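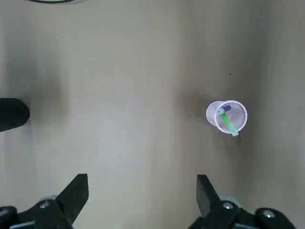 Vista da câmara do punho, garra aberta, copo transparente com o objeto verde lá dentro.

Fórum do Clube de Robótica Wisia > Projetos de alunos > Manipulação
Tópico: Deteção de copo transparente com câmara no punho
2849 visualizações

llorente_tx
Membro
23/04/2019
Somos a equipa Llorente, prova de manipulação da Taça Rascombe, em May no calendário da organização (maio, para quem não leu o regulamento em inglês). A tarefa consiste em localizar um copo de plástico sobre a mesa, agarrá-lo e pousá-lo na zona de entrega sem perder o conteúdo.
O problema está na segmentação. Usamos limiar de saturação no espaço HSV e depois ajuste de elipse. A máscara apanha o objeto verde e a ponta roxa-azulada, mas quase nada do copo. O centro calculado fica no objeto, que está em diagonal, e a garra aproxima-se desalinhada.
Já tentámos Canny com vários limiares. O bordo aparece, a base também, e o ajuste salta de um contorno para o outro.
Alguma sugestão que não implique trocar a câmara?

mecanica_2b
Membro
Saturação não serve para plástico transparente. O que estão a medir é o conteúdo. Se o júri puser o copo vazio, ficam sem deteção nenhuma.
O bordo superior tem um reflexo fino e é o contorno mais nítido que têm. Transformada de Hough para círculos, intervalo de raio apertado, e descartem o círculo menor, que é a base vista através das paredes.

eixo_z
Moderador
Discordo em parte. Hough com raio apertado só funciona se a altura da câmara for sempre a mesma. Com a câmara no punho, o raio em píxeis muda durante toda a descida. Ou calculam o raio esperado a partir da cinemática direta em cada leitura, ou detetam uma única vez, numa pose fixa de observação, e descem em malha aberta.
Outra coisa: o copo está à direita do centro e vê-se de lado o suficiente para separar o bordo da base. Esse desvio é informação. Conhecendo a altura do copo, a distância entre os dois centros dá uma verificação da posição.

llorente_tx
Membro
A pose de observação existe, mas não é repetível. O suporte da câmara roda ligeiramente quando o braço acelera.

mecanica_2b
Membro
Então corrijam o suporte antes de mexer no código. Dois parafusos M3 em vez de um, e cola de rosca média. Enquanto houver folga, qualquer calibração mão-olho caduca no primeiro movimento brusco.

wanico_lab
Membro
Tivemos o mesmo no projeto Wanico do ano passado. Acrescento a iluminação. O tampo na vossa imagem não é uniforme: mais escuro à esquerda, quase branco ao centro, outra vez mais escuro para a direita. Um limiar global vai falhar de um lado ou do outro. Limiar adaptativo, ou subtração de um fundo captado na mesma pose e sem copo.
Mascarem também a zona inferior. Os dedos pretos e os suportes estão sempre ali, e as cabeças dos parafusos brilham. Num detetor de círculos dão falsos positivos.

eixo_z
Moderador
A subtração de fundo não resolve as sombras. Parte do sombreado deve vir do próprio braço e desloca-se com ele. Na pose fixa ainda vá. Fora dela, não.
A máscara estática em baixo, sim. Eu incluía também o limite esquerdo, onde entra aquele cilindro preto, e o topo, por causa do cabo. O cabo faz um arco escuro, precisamente o tipo de curva que o Hough gosta de completar.

wanico_lab
Membro
Mascarar a esquerda toda reduz a área útil. Se o copo for colocado desse lado na prova, perdem-no. Prefiro filtrar por nível de cinzento: o cilindro é preto mate e o copo nunca será tão escuro.

mecanica_2b
Membro
De acordo com o filtro de intensidade. A máscara só em baixo e numa faixa estreita em cima.

llorente_tx
Membro
Atualização. Suporte refeito com dois parafusos. Deteção feita uma vez na pose de observação, raio calculado pela cinemática, limiar adaptativo, máscara em baixo e em cima. O erro lateral passou para 2 mm no ensaio com a grelha de calibração. Com copos reais ainda não medimos.
Falta decidir a aproximação. Neste momento os dedos descem alinhados com o centro do bordo — mas, se o copo tiver alguma inclinação, o centro do bordo não coincide com o eixo.

eixo_z
Moderador
Usem o ponto médio entre os centros do bordo e da base, depois de corrigir a perspetiva. Sem essa correção, o ponto médio puxa para o lado errado.

mecanica_2b
Membro
Complicação desnecessária para uma prova em mesa plana. Centro do bordo, abertura máxima, fecho lento com limite de corrente. O copo acomoda-se entre os dedos.

eixo_z
Moderador
Acomoda-se se for rígido. Um copo fino deforma, e o conteúdo pode saltar. O regulamento penaliza isso.

llorente_tx
Membro
Vamos ensaiar as duas versões com o mesmo limite de corrente. Ponho os registos no repositório da equipa e deixo a ligação neste tópico.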